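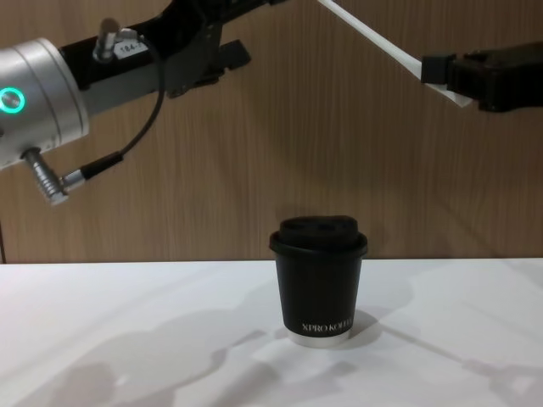

Part-time cell minder wanted, two-arm bench, Solimdale

Hi all! I look after the two-arm cell at Rundetine, and I'm after somebody to share the job with me from June. It's 17 hours a week, mostly mornings, and you'd be the person who keeps the thing healthy (I'm stretched between this and the Brullum line, and it shows).

So what do you do all day? You start each session by checking the status rings on the joints, then go over the gripper screws with a hex key and see that the fingertip blocks are snug. After that it's cables. The thin ones that loop from the gripper back to the wrist are my bugbear: too tight and they tug when the joint rolls, too slack and they snag on a bracket. I've replaced more of those than I care to admit, and you'll get good at it quickly, promise. 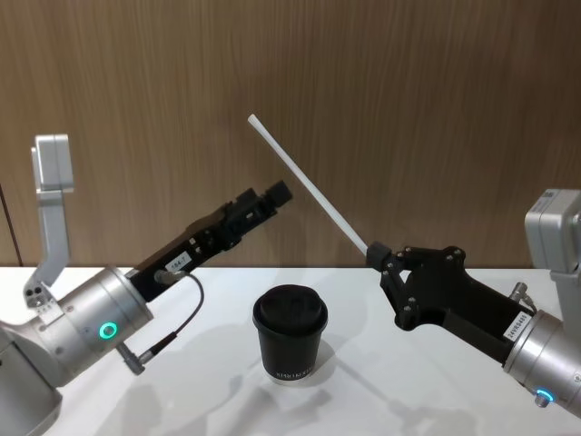
The two grippers are different models, so each has its own spares drawer and its own closing force, and mixing them up is the classic first-week mistake. Our current job is drink straws and lidded takeaway cups. A straw crushes if you so much as look at it sideways, so expect to spend a fair bit of time trimming clamp pressure and re-teaching the approach after you've swapped a finger. We log every change by the number on the gripper label, in a paper book. Yes, paper!

You don't need a degree. If you've fixed bikes, sewing machines or coffee grinders and you write tidy notes, I'd love to hear from you. Steady hands help, and so does a bit of patience with fiddly plugs.

Send me a page about something you've repaired by 19th March, care of Rundetine, Unit 162, Fairclough Centre, Solimdale. Pop "cell minder" on top so it lands in my tray.

Recent listings
Stores assistant, Brullum
Evening packer, casual, Unit 161
Apprentice fitter, Fairclough Centre
Forklift driver, Solimdale (ref 624)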